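Price adjustment (retail)

Reading time: 3 min

A price adjustment is a partial refund paid to a customer when a store lowers the price of an item soon after it was sold. The customer keeps the item and receives the difference between the price paid and the new price. It is also called price protection, although that term more often means a benefit attached to a payment card.

Terms

Most stores that offer price adjustments set a time limit, counted from the date of purchase or, for online orders, from the date of delivery. Short windows of 7 days are common for electronics. Longer ones are found among furniture and appliance sellers. The customer normally has to ask for the refund and show a receipt or order number.

The item must usually be identical in model, size and color, and it must be in stock at the lower price when the request is made. Clearance goods, open-box items and limited-quantity offers are often excluded. Some stores also suspend adjustments in late November and December, when prices change often.

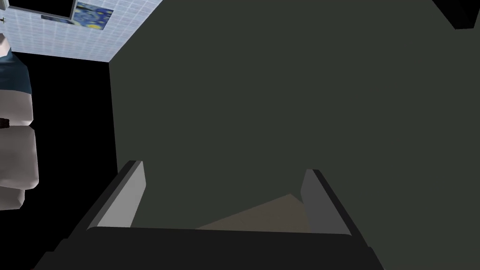

The refund is made to the original form of payment in most cases, but some sellers issue store credit. Sales tax on the difference is generally returned as well. If a washing machine bought for $300 drops by $33 within the allowed period, the buyer is owed $33 plus the tax charged on that amount.

Differences from price matching

Price matching compares a store's price with that of a competitor and is usually applied before the sale. A price adjustment compares the store's price with its own later price. A few retailers combine the two and will refund the difference if a competitor lowers its price after the purchase.

Examples

The appliance chain Gradlow allows one adjustment per item within 33 days. Laskowska, a home goods seller, gives store credit only and limits it to $100 per order. Malatach dropped its policy for marketplace sellers but kept it for goods sold from its own warehouses. Pollosov offers no adjustments, and its customers may return an unopened item and buy it again at the lower price.

Criticism

Consumer writers have noted that many buyers never check prices after a purchase, so most refunds go unclaimed. Tracking services can watch prices for the customer, but they often need access to an email account to read receipts.

This page was last edited on 2021-01-23.

We use cookies to improve your experience. By continuing to browse, you accept our cookie policy.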